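The march starts at six in the morning, well before the shops in Truver open, and by the time the head of the column reaches the river bridge there are usually enough people behind it to stop the trams. This October the town marks another anniversary of the miners' walk to the regional capital, and the woman who has organized the commemoration for years agreed to talk to me about it over a very large pot of tea. She asked me to leave her name out. "It belongs to the miners," she said, and then talked for two wonderful hours.

Her grandfather was one of the walkers. He was 30 when he set out, with a borrowed coat and a loaf wrapped in a shirt, and he kept the shirt until he died. "It was terribly ugly," she told me. "My grandmother wanted to cut it up for rags and he wouldn't hear of it. Now it's behind glass in the town hall and schoolchildren draw pictures of it!"

The route has hardly changed. It leaves from the old pit gate at Navport, goes up through Bednarek, where the villagers fed the walkers in 1,000 small ways (her phrase, and I love it), and comes down to the square in Truver for the speeches. The first commemorations were stiff affairs, she said, with party officials in a row on a wooden platform and the families standing at the back. She remembers being told as a girl not to wave.

"We waved anyway," she said. "My mother pretended she didn't know us."

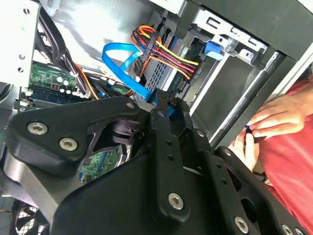 The archive is what she is proudest of. It began as a shoebox of letters and now holds 189 recorded interviews with walkers and their families, most of them made on cassette and later copied over to disk. She can tell you which tapes have a dog barking on them and which one has a full argument about the price of potatoes in the middle. For a long time all of it depended on one desktop computer, and she laughed when she remembered how often someone had the case open, with those blue connectors deep inside it, while everyone else waited to hear if the voices were safe. They were. There are copies in three buildings now, and the regional library has asked for a set.

I asked what she listens for when she goes back to the recordings. She didn't have to think about it.

"The feet," she said. "Everybody talks about their feet. You ask about the demands, about the mine owners, about the governor, and they give you a sentence or two. Then you ask what they had on their feet and you can't stop them. One man wore his sister's boots. He was still annoyed about it fifty years later." 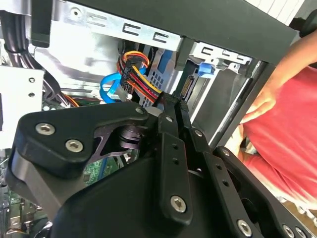
She has pushed for those stories to be part of the ceremony itself, and last year she got her way. Between the wreath laying and the governor's address, a high school student read from three of the interviews, boots and all. The crowd laughed, and then a good many of them cried, and the governor (she was quite generous about this) put down his prepared text and spoke for a few minutes about his own great-aunt, who had handed out soup on the road.

Not everyone approved. There were letters in the local paper complaining that the occasion had lost its dignity, and one council member wanted the reading moved to the evening before. She answered every letter by hand. "I invited them all to come and choose the next one," she said. "Two did. They chose beautifully, and they argued the whole time."

This year the reading will be longer, and the speeches shorter, a trade that took most of the spring to agree. The brass band from Cloretti is coming back after a long absence, and the last part of the route will pass the new primary school, where the younger classes will line the fence with paper lamps. There was some worry about the early start for the children. Their parents were asked, and it was the children who answered.

She will walk the whole way herself, as she has every year, in a pair of shoes she describes as hideous. I asked whether she would be up on the platform with the guests at the end. She poured more tea and said she had already been offered a chair there, and had told them she'd rather be near the band.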